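从第一视角视频里提取手部轨迹:一份不太乐观的操作教程
先把结论摆出来:用头戴相机拍人做桌面动作,再把手部姿态估计的结果当成机器人的训练数据,这条路能走,但没有论文图表里看着那么顺。

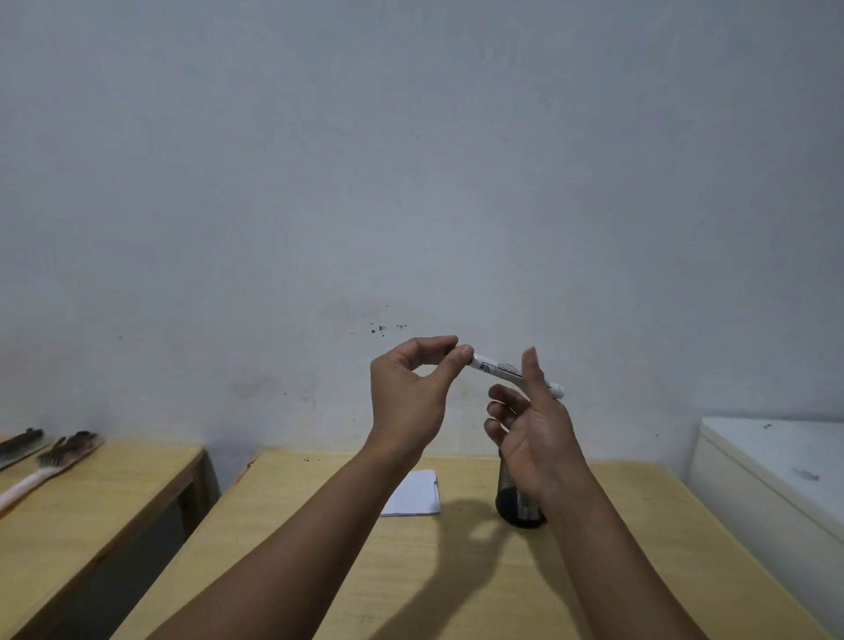
我对这套方法的怀疑由来已久。两年前组里读到的几篇文章,主图都很漂亮:左边是人手,右边是机械手,中间一个箭头。箭头那一段到底丢了多少信息,正文里往往一句带过,附录里也未必有。Saeed Jalali 在我们组里负责标定,他的说法比我客气,叫“误差的归属不清楚”。我的说法是,很多成功率里混着下游控制器的功劳,手部数据本身好不好,看不出来。

这篇教程写给准备自己动手试一遍的人。读者最好已经会用 Python 处理视频,知道相机内参、外参是什么,跑过至少一个现成的手部关键点模型。我不推荐具体模型,原因后面会讲。文中的项目代号 Toseo 是我们内部的处理流程,Bamlow 是存放视频的数据目录,Jaiswal 是下面要用的那个检查脚本。名字没有含义,换成你自己的就行。

一、先想清楚你要验证什么

动手之前写一句话,写在文档最上面。我们写的是:“在双手互相遮挡、物体细长的片段里,估计出的指尖位置能否用来恢复夹持点。”

这句话很窄。窄是故意的。如果你写“验证人类视频对机器人学习是否有帮助”,那么无论结果如何你都能找到一种解释,最后等于没有验证。

细长物体,比如一支白板笔,是很好的试金石。它有一个方向很明确的长轴,两只手可以分别作用在不同位置,手指稍微错一点,夹持关系就变了。杯子、盒子之类的大件东西宽容得多,指尖偏一截,画在图上看着还是“抓着”的。很多演示爱用大件,我觉得和这一点有关系,当然我没有证据。

二、录制

相机固定在头上,略微朝下。戴好以后坐下或站到桌前,抬起双手,看画面里两只手腕是否都在。手腕出画是最常见的废片原因,而且录的时候完全感觉不到。

曝光锁死,白平衡锁死。自动曝光在手伸近镜头的时候会跳,跳的那几帧关键点也跟着跳,后面你会以为是手在抖。

对焦同样锁死。有些相机把这个选项藏得很深,找不到就换一台,别凑合。

背景用不着布置得像摄影棚。浅色墙面加浅色桌面足够了,墙上有污点也没关系,固定的小污点反而能帮着判断头部有没有动。不过要注意一件事:白色物体配浅色墙面,物体的轮廓会很弱。手部模型不在乎这个,分割模型很在乎。如果你和我们一样要同时估计笔的长轴,就得提前决定,是换一支深色的笔让数字好看,还是保留白色的笔看看方法的底线在哪里。我们选了后者。凡是只报告前一种情况的结果,我读的时候都会自己打个折。

每段录之前做一次同步动作,拍一下桌子就行,声音和画面都能对上。多传感器的时候这一步省不得。

动作不要排练。排练过的人会不自觉地把手摊开给镜头看,遮挡少了,数据干净了,也就不像真的了。我们给参与者的指令只有一句:“把笔拿起来,换个手,再放下。”换手的方式由他们自己定。

三、切片与抽帧

录完以后按动作切片,每片只包含一次完整的拿起、换手、放下。Bamlow 目录下最后留下63个片段,其中56个能用,剩下的要么手腕出画,要么同步动作没拍到。

请把废片的数目和理由写进报告。我读过的同类报告里,肯写这一项的不多。筛选标准一旦不写,后面的成功率就没有分母了。

抽帧别用均匀抽帧。换手的瞬间很短,均匀抽帧大概率把它跳过去,留下一堆手拿着东西不动的画面,这种画面任何模型都能做得不错。我们的做法是先用光流粗略找出运动剧烈的区间,在区间内逐帧保留,区间外隔几帧取一帧。

统计的时候两种帧必须分开算。合在一起算平均误差,容易的帧会把难的帧盖掉。

四、跑关键点模型

前面说了不推荐具体模型。这类模型更新快,今天推荐的过一阵就过时,而且我见过的排名差异,多半小于不同人标注同一张图的差异。选一个你能装得上、能看到置信度输出的就可以。看不到置信度的别用。

跑的时候保留三样东西:原始二维关键点、模型给出的三维关键点、每个点的置信度。平滑以后的结果另存一份,不要覆盖原始文件。时序平滑会让轨迹变得非常好看,好看到让人忘记它在遮挡期间输出的位置是编出来的。

左右手标签要单独检查。两只手靠近、前后重叠的时候,标签互换很常见。互换只持续一两帧,平滑之后变成一个柔和的鼓包,肉眼看轨迹图很难发现。检查方法很土:比较相邻帧两只手腕的位置,如果交换标签之后位移总和明显变小,就标记为可疑,人工看。Jaiswal 脚本干的就是这件事,不长,自己写一个也用不了半天。

要提醒的是,手腕位置连续不代表手指正确。我们碰到过手腕很稳、食指却被安到另一只手上的情况,尤其是一只手的食指竖在物体后面、另一只手捏着物体一端的时候。被挡住的那截手指,模型只能猜。猜得合理和猜得正确是两回事,合理的错误最难查。

五、估计物体的长轴

对笔这样的物体,取分割掩码,做一次主成分分析,第一主方向就当长轴。这一步在没有遮挡时很好用。

有遮挡的时候掩码会断成两截或三截。先把各截合并再做主成分分析,不要只取最大的一截。被手指切掉一块之后,最大的那一截可能很短,方向误差会迅速变大。

笔帽一端也要小心。圆头在掩码里常常缺一块,长轴方向影响不大,端点位置影响很大。如果你的夹持点是按“距端点多远”来定义的,这个误差会直接传过去。我们后来改成从笔身上的印字定位,字迹小,近处清楚,稍远就糊,所以也只能当辅助。

深度另说。单目的情况下,笔朝镜头倾斜和笔本身变短,在图像上几乎一样。已知笔长可以反推倾角,但倾角小的时候这个反推极不稳定,长度量错一点,角度就差出很多。有条件就加一台侧面相机,哪怕只用来做校验。

六、恢复夹持点

定义要先写死。我们用的定义是:拇指指尖与食指指尖连线的中点,投影到物体长轴上,投影距离小于阈值时视为夹持。

这个定义有毛病。它只认拇指和食指的捏取,托着、夹在指间、用掌根顶着,一概不认。换手动作里恰好有不少这样的过渡姿势。我们试过加入中指,规则多了之后误报也多,最后退回两指版本,同时在报告里注明它漏掉什么。

阈值不要在测试片段上调。听起来是常识,可是手工看着可视化结果改阈值,改着改着就在测试集上调完了。固定几个片段专门用来调,调完锁上,别的片段一次跑完。

七、人工对照

这一步最枯燥,也最不该省。

从换手区间里随机抽帧,请2名标注者各自独立标出指尖和夹持点,互相不看结果。先算两人之间的差异,再算模型和人的差异。两个数字一定要并排放。只报模型误差,读者没法判断这个误差算大还是算小;如果两个人之间就差这么多,模型再“提高精度”也没有意义。

看不见的指尖允许标“不可见”,不要强迫标注者给位置。我们第一轮忘了加这个选项,结果两个人都很认真地猜了,猜的位置还挺一致,看上去标注质量极高。第二轮加上选项之后,同一批帧里有不少变成了“不可见”。第一轮的数据我们整批作废。

这也让我对一些公开数据里遮挡关节的“真值”有了保留。标注一致只能说明大家对手的长相有相同的想象。

八、我们得到的结果

能用的片段里,按上面的夹持定义,左右手的夹持先后顺序全部判对的有49个。乍看不错。

拆开看就没那么好了。判错的片段,几乎都出在双手重叠时间较长的动作里,也就是我们最想研究的那一类。重叠一闪而过的片段几乎不会错,它们撑起了总数。如果事先没写第一节那句话,我大概会直接拿总数去汇报。

还有一点,顺序判对不等于位置判对。夹持点沿长轴的偏差在静止时很小,换手时明显变大,而且偏差有方向性,偏向镜头这一侧。Saeed 认为是外参残差,我认为是模型对深度的偏好,我们各做了一组检查,目前谁也没说服谁。他重新标定之后偏差减小了一些,没有消失。

我不会把这个结果叫做“可用于机器人学习”。能说的是:遮挡短、捏取清楚的片段,可以拿来提取动作顺序;精确位置请另找来源。

九、往机器人上搬之前

真要搬,我建议先做一个很扫兴的对照:把手部轨迹换成一条手工写的简单轨迹,起点、换手点、终点三处对齐,中间走直线,交给同一个控制器执行。

若两者成功率差不多,说明任务本身太容易,或者控制器太强,总之视频数据没有贡献什么。我们在 Clundale 台架上做了这个对照,单手拿起的任务里两条轨迹分不出高下,带换手的任务里才有差别,差别也没有大到让人兴奋。

还有手形映射的问题。人手的捏取映射到两指夹爪,通常只保留开合和朝向,其余自由度全部丢掉。那么前面辛辛苦苦估计的其他手指,除了帮忙稳定姿态以外没有进入控制。值不值得,自己掂量。映射到多指手是另一套麻烦,接触位置对不上,关节限位也对不上,我们还没做到可以写出来的程度。

十、常见故障

轨迹高频抖动:先查曝光和对焦是否锁定,再怀疑模型。

两手轨迹在某处突然交叉:多半是标签互换,回第四节。

长轴忽然转了近九十度:掩码里混进了手指或桌沿,看一下那一帧的分割结果。桌面边缘如果和物体颜色接近,这种错误会成串出现。

夹持一直判为“是”:检查单位。我们有一次把毫米当成了米,阈值大得能把整张桌子算进去,还高兴了一下午。

静止时误差很小、一动就大:看时间同步,再看运动模糊。快门时间缩短以后画面会变暗,补灯,别靠提高增益硬撑。

头部转动时手跟着漂:头部位姿没有补偿干净。挑墙上一个固定的小点,投到世界坐标系里看它动不动。它要是在动,后面的手部数据先别看了。

十一、还没解决的

左利手的参与者太少,换手方向上的差异没法谈。桌面高度只试了一种。戴手套的情况完全没碰。笔以外的细长物体,我们录了一些还没处理,五月之后如果有结果会补在这一节下面,结果不好也会补。

脚本和标注说明放在 Toseo 的共享目录里,组外的人要用可以写信来要,请附上你打算验证的那一句话。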